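The right-hand driver had begun to drop its grip at the end of long throws, and Eilif Solheim had been given the night to find out why.

He worked from the fault log first. The Drondelora cell kept a line for every clamp command, with the motor current beside it, and he had sorted the lines by instrument before he took his coat off. Left arm, flat. Right arm, flat for most of a shift and then a step down, as if the jaws had closed on something thinner than a needle. The step came late in a session and was gone by the next morning. Two people before him had put it down to the motor pack. They had changed the pack, and the step had come back.

Solheim did not change the pack. He took the instrument off the carriage, set it in the cradle and turned each of the input discs by hand. Pitch was clean. The first yaw disc was clean. The second had a dead patch at the start of its travel, small enough that he went back over it with his eyes shut.

"Cable," he said to the room.

The cables on a Niketti wrist run the length of the shaft and turn over pulleys. They stretch when they are new, and after that they should hold. The service sheet allowed a driver 2,098 clamp cycles between tension checks. This one stood at 882. He wrote both figures in the book, one under the other, and did not comment on them.

He removed the rear cover, which had three screws, one of them already marked by somebody's wrong driver. Behind it the second yaw cable lay properly in its groove. The capstan screw held it properly too. He put the gauge on the cable and got a reading at the bottom of the band, still inside it. He warmed the housing with the lamp for 33 minutes and put the gauge on again. The reading had gone out of the band.

So it was heat. The capstan was seated on a collar, and the collar was the wrong one. Nautiyal had supplied both kinds in the same grey bag for years, with the same part number and a different suffix. The wrong kind grew a little more than the shaft did. By late in a session the growth was enough to ease the cable, and overnight it shrank back and left nothing to find.

He fitted a collar from the bench drawer after checking the suffix under the magnifier. He wound the cable to the middle of the band, locked the screw, worked the disc end to end and measured again. Then the lamp, and the same wait. He ate half a sandwich and read the label on a tin of contact cleaner. When he measured the third time the needle of the gauge stood where he had left it.

It was a quarter past four when he put the instrument back on the carriage and ran the homing routine. The arm found its stops. He loaded the standard test, black braid on a curved needle, and told the cell to begin at the left end of the cut.

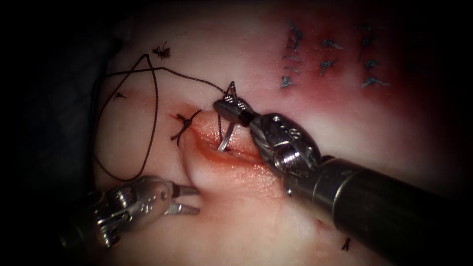

He watched the current trace and let the arms get on with it. The clamp line rose, levelled and stayed level. On the old collar it would have stayed level at this stage as well, so he drew no conclusion and queued the test to repeat until the housing was properly warm.

Prisasero's day supervisor telephoned at six to ask whether the cell could be released.

"At eight," Solheim said.

"Is it fixed?"

"It's in test."

"But you found it."

"I found a collar."

She waited for more. He was reading the trace and did not supply any. After a while she asked whether she should tell the other sites, and he said yes, all of them, and to have them check the suffix and ignore the bag.

At ten to eight the housing was as warm as it had been in the worst of the logged sessions. The line was still flat. He printed it, folded it into the book and wrote the entry in capitals: COLLAR, WRONG SUFFIX, REPLACED. CABLE RETENSIONED. CYCLE COUNT NOT RESET.

Then he put the wrong collar in an envelope, signed across the flap and went to look for his coat.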